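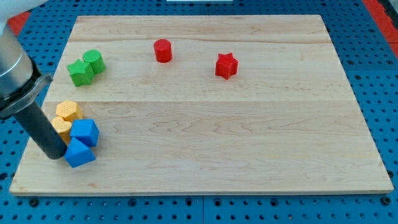

9. September 2024
von Inga

Heute bin ich um halb sechs aufgewacht und konnte nicht mehr schlafen. Ich habe also Tee gemacht und bin mit der Tasse in den Garten gegangen, obwohl das Gras noch ganz nass war. Die Zwetschgen fallen jetzt jeden Tag. Ich habe einen Eimer gesammelt, die Hälfte davon hat Würmer, aber für Mus kann man sie ausschneiden.

Nach dem Frühstück bin ich mit dem Bus nach Flaltby gefahren, zur Bibliothek. Die Fahrt dauert 40 Minuten, wenn er nicht bei der Baustelle an der Brücke stehen bleibt. Heute ist er stehen geblieben. Vor mir sassen zwei Frauen und sprachen über eine Hochzeit, und ich habe fast alles verstanden, auch den Dialekt. Im Juni hätte ich das noch nicht gekonnt. Nur ein Wort habe ich mir aufgeschrieben, «verhocken», und später im Wörterbuch nachgesehen. Man sagt es, wenn jemand zu lange im Wirtshaus sitzen bleibt. Es gefällt mir sehr.

In der Bibliothek habe ich zwei Bücher zurückgegeben und eines verlängert, das dicke über die Geschichte der Obstsorten. Ich bin erst beim Kapitel über die Birnen. Der Verfasser schreibt so lange Sätze, dass ich manchmal das Verb mit dem Finger suchen muss — und wenn ich es gefunden habe, weiss ich den Anfang nicht mehr. Trotzdem will ich es fertig lesen. Ich habe mir vorgenommen, jeden Abend 7 Seiten zu schaffen, das ist nicht viel.

Auf dem Rückweg bin ich in Lavberg ausgestiegen und den Rest zu Fuss gegangen, über den Feldweg hinter der Mühle. Der Mais steht noch, aber die unteren Blätter sind schon trocken und machen ein Geräusch wie Papier. Auf dem Acker daneben waren viele Krähen. Es war warm, das Thermometer an der Mühle zeigte 27 Grad, und ich hatte natürlich die Wolljacke an.

Am Nachmittag das Mus. Ich habe 700 Gramm Zucker genommen, wie es auf dem Zettel von meiner Grossmutter steht, und dann gedacht, dass es zu viel ist. Man kann ihn ja nicht wieder herausnehmen. Es hat drei Stunden gekocht und einmal angesetzt, weil ich am Telefon war. Den Boden vom Topf habe ich mit Natron eingeweicht. Die Gläser stehen jetzt auf dem Küchentuch, und ab und zu macht ein Deckel «klack».

Der Kater hat den ganzen Tag auf der Fensterbank geschlafen. Gegen Abend wollte er hinaus, dann hinein, dann wieder hinaus. Jetzt sitzt er draussen und schaut mich durch die Scheibe an.

Morgen muss ich den Brief an die Versicherung schreiben, ich verschiebe ihn schon zu lange. Ich weiss nie, ob man am Ende «freundliche Grüsse» mit «mit» schreibt oder ohne. Und Brot kaufen, und die Leiter in den Schuppen zurückstellen.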